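Flurkley kitchen cell: progress report to Ondieki
February 2026
Work package 2, set-up and upkeep of the simulated cell

1. Status

The simulated cell is running again on the project server after the rebuild described below. The real arm at Akent has not been moved and is covered under work package 3. All work in this period was on the model of the arm, the model of the island and the settings that join the two.

Spending is within the amount agreed for the period. One item, the licence for the mesh repair tool, was charged to this work package instead of work package 1. Ondieki's finance office has the corrected sheet.

2. Arm model

The arm description was supplied by Dikico as a single file with the link masses filled in from the outer shapes. This gave a forearm that was too heavy and a wrist that was too light. The masses were replaced with those on the maker's data sheet and the centres of mass were moved to match. Gravity compensation now holds the arm in all of the test poses with the brakes released. Before the change the elbow sank slowly in any pose with the forearm level.

Joint limits were checked one at a time. The limit on the last wrist joint had been entered in degrees where the file expects radians, so in practice the joint had no limit. It has been corrected. Old recordings that pass through the true limit have been marked and should not be replayed on the real arm.

The physics rate is fixed at 1000 steps a second. A slower rate was tried and dropped: contact between the fingers and thin handles became unstable and the grip opened by itself.

3. Base and reach

The arm base was shifted along the front of the island and turned slightly towards the sink. In the old position the elbow met the edge of the worktop when the gripper was sent to the far side of the basin. The planner treated this as a failed goal and gave no further message, which is why it was recorded for some time as a planner fault.

The base position is now read from one settings file. Previously it was held in three places – the scene file, the planner file and the start-up script – and the three did not agree. Anyone moving the base should edit the settings file only, then run the reach check before starting a batch.

4. Collision shapes

Most of the repair time went on the sink. The visible sink was correct, but its collision shape was a closed box, so the gripper stopped at rim height as if the basin had a lid. The shape has been rebuilt from separate pieces for the rim, the walls and the floor. The drain is left out of the collision shape and the floor is treated as flat.

The tap is made up of short capsules along the spout, with one more for the lever. A margin of 14 mm is kept around the spout during planning. It can be reduced for tasks that need the lever, but the default should stay as it is.

The cabinet handles had no collision shape at all. They have been given simple bars.

5. Test runs

The regression set contains 497 runs. With the old files, 53 of them ended in a fault. With the new files the same set was completed and the faults that remain all come from one cause: the wrist turns the long way round when the start pose is close to a joint limit. A change to the start poses is being tested. The planner itself will be left alone until that is done.

Run times have gone up slightly because of the extra collision pieces. No action is planned.

6. Routine care

The following is now done before each batch:
Compare the checksum of the arm file with the stored one.
Load the cell and leave the arm at rest for one minute of simulated time. Joint drift should be nil.
Open and close the gripper and read back the finger positions.
Run the reach check over the basin.
Save the settings file with the results.

7. Next period

Finish the start pose change and repeat the full set. Match the joint friction values to measurements from the real arm, when Akent can give us the time on it. Write up the base settings for the partners – a draft exists but still refers to the old file layout.
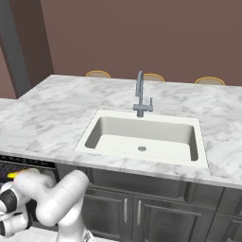 Lourenço Carvalho

Simulated cell, arm at the sink side of the island. Questions on the collision shapes or the settings file should come to me; requests for the recordings go through the Flurkley project office.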